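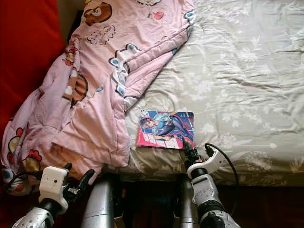

The budget had one line in it for bed-making, and Esperanza Quintanilla had come up to the second floor to find out whether the line was long enough. She stood by the door of the practice room with the folder under her arm. The pink duvet was in a heap on one half of the bed, bears on it, and the right hand of the machine had hold of a comic by its bottom corner. The left hand was open, down by the folds. She wrote "personal items" in her notebook and put a question mark after it.

"You can come closer," said the other Esperanza. Everyone at Zevness called her Mahmoud, and had done from her first week, when the switchboard gave up. "It knows where you are."

"What does it do with the comic?"

"It clears the bed first. Anything that isn't bedding gets picked up and goes on the side. Then the duvet, then the sheet."

"And if there's a comic in every room?"

"There's worse than a comic in every room. You should see what they take to bed."

Zevness was a residential school with 30 bedrooms, and in January the two women who had done the beds and the laundry for years had both given notice, one for her knees and one for a grandchild in Cardiff. The post had been advertised at the old rate and then at a better one. Three people came to be interviewed and none of them came back. So the governors had asked for a paper on equipment, and Quintanilla, who ran the office and had never bought anything larger than a photocopier, was writing it.

She had two quotes in the folder. Plarent made the machine in the practice room and wanted 87 thousand pounds for a pair of them, delivered, with the first year's servicing. Abernathy didn't make anything. They leased, by the month, and their figure looked small until you carried it across to the end of the third year and it stopped looking small. She had done that on paper and then again on the computer, and the second time it came out worse, as she had left off the VAT.

"How long does a room take?" she asked.

"Today, or when it's learned?"

"I can't put 'when it's learned' in a budget."

"23 minutes, then," said Mahmoud. "That's this bed, with me standing here."

Quintanilla wrote it down. She worked it out against the school day in the margin. The children were out of their rooms from half past eight until four. One machine could get through a floor and a bit, if it didn't stop, and it would stop. It had to charge. It had to wait for the lift, and the lift at Zevness was a thing you waited for.

"It couldn't use the stairs," she said.

"No."

"So two of them is one for each floor, and we forget the lift."

"That's what I'd do. But then if one goes down you've got a floor with no beds made."

"So three."

"I'd like three," said Mahmoud. "I'd also like a pension."

They stayed in the practice room until the end of the morning. Mahmoud had been taken on as site technician to look after the boilers and the fire doors, and the machine had been added to her duties by email. She had a list of her own, handwritten on the back of a delivery note, and she went through it without much ceremony. There were no sockets in the linen room that she would trust to charge anything overnight. The door of the linen room opened the wrong way. The carpet on the top landing had a ridge in it that had tripped two children and a bishop. Somebody would have to be trained, and somebody else would have to be trained for when the first person was off sick.

"What's this one?" Quintanilla turned the delivery note to the light. "Fingers?"

"Finger pads. They wear. You get a set with each arm and after that you buy them."

"From Plarent?"

"Plarent or Molitz. Molitz do a copy. Less than half the money."

"Are they any good?"

"I don't know. I asked the Plarent man and he went quiet and said it would be a matter for the warranty."

Quintanilla wrote that down word for word. It was the sort of sentence she wanted in an appendix.

After lunch she sat in the office with the door shut and started on the table. She put down the purchase price and beside it the lease. She put down electrical work and left the figure blank until the man rang back. She put down carpet. She put down training, two people, and then thought about who they would be, and wrote Mahmoud's name and took it out again. It wasn't fair to put a person's name in a table before you had asked them. Under consumables she put finger pads at the Plarent price. If the governors wanted to save money on finger pads they could say so in the minutes.

Then there was the matter of wages. The old rate for two people was still sitting in the accounts, unspent, and every month it sat there the chair of governors looked at it with more affection. Quintanilla knew what would happen. The machines would be bought out of it, and the following year it would be gone, and when the machines wanted a new arm there would be nowhere for the arm to come from. She had seen it with the minibus. She added a row called replacement and put a tenth of the purchase price in it for each year. It made the total ugly. She left it in.

At four the children came up from lessons, and the noise went over her head from one end of the ceiling to the other. A boy knocked and asked if it was true that the robot was going to be doing the rooms.

"We're finding out what it costs," she said.

"Will it throw stuff away?"

"No. It puts things on the side."

"What side?"

She looked at him. He seemed to want to know.

"I'll ask," she said.

She went up again before she went home. Mahmoud was on the floor with a torch, looking at something underneath, and the machine was parked with its arms down.

"When it clears the bed," Quintanilla said, "and it puts things on the side. Which side?"

"The desk, if there's a clear bit of desk."

"There's no clear bit of desk in this building."

"Then it asks."

"Who does it ask?"

Mahmoud sat up. "Me," she said. "It sends me a message and I go and look."

"How often?"

"In here, not much. In here there's only what I put down for it." She rubbed her eye with the back of her wrist. "In the real rooms I'd say it's going to be a lot, to begin with."

Quintanilla sat down on the chair by the door and opened the folder on her knee. She had put nothing in the table for that. She had counted the machine's time and the lift's time and the electrician's, and she hadn't counted the person who would be called upstairs to move a shoe.

"We could give them each a box," Mahmoud said. "An open one, by the bed. Same place in every room, and it puts everything in there. Comics, socks, whatever they've got. Then it doesn't need to ask."

"How much is a box?"

"Couple of quid? I'd want them to be heavy enough not to slide."

Quintanilla wrote "boxes" and next to it 30, and then thought about breakages and about the sort of boy who would sit in one. She'd ask for a few over.

"I wrote your name down earlier," she said. "For the training. Then I took it off. I ought to have come and asked."

"Is there money in it?"

"There isn't at present. I could put some in."

"Put some in, then, and I'll do it," Mahmoud said. "And put in somebody for my boilers. I can't be in the cellar and up here."

That was another row. Quintanilla did the sum in pencil, a part-time post, mornings only, in term. She looked at where it came out. It was cheaper than the two who had left. It was cheaper than the lease, by the third year. It was a good deal more than the chair was expecting, and he would say so, and she would have the table in front of her with everything in it.

"I'm going to recommend two," she said. "Bought outright. With a third to be looked at once we've had a full year, and the wiring done for 3 now so we don't have the walls open twice."

"Do the wiring for three and they'll never buy the third."

"No. But they can't say I didn't ask."

Mahmoud switched off the torch and got up, holding on to the bed rail with one hand. She said the Plarent man was coming back at nine to hear about the landing, and did Quintanilla want to be there for it. Quintanilla said she did. She wanted to ask him again about the warranty, with somebody else in the room, and she wanted the price of an arm.

She went down to the office for her coat. The electrician had left a message. He could do the linen room at half-term, he said, but not the landing sockets, those would have to be the summer, and he would need to know by the end of the month. She listened to it a second time and wrote his figure in the blank. It was higher than she had guessed. She changed the total, printed the page, and put it on top of the folder for the morning.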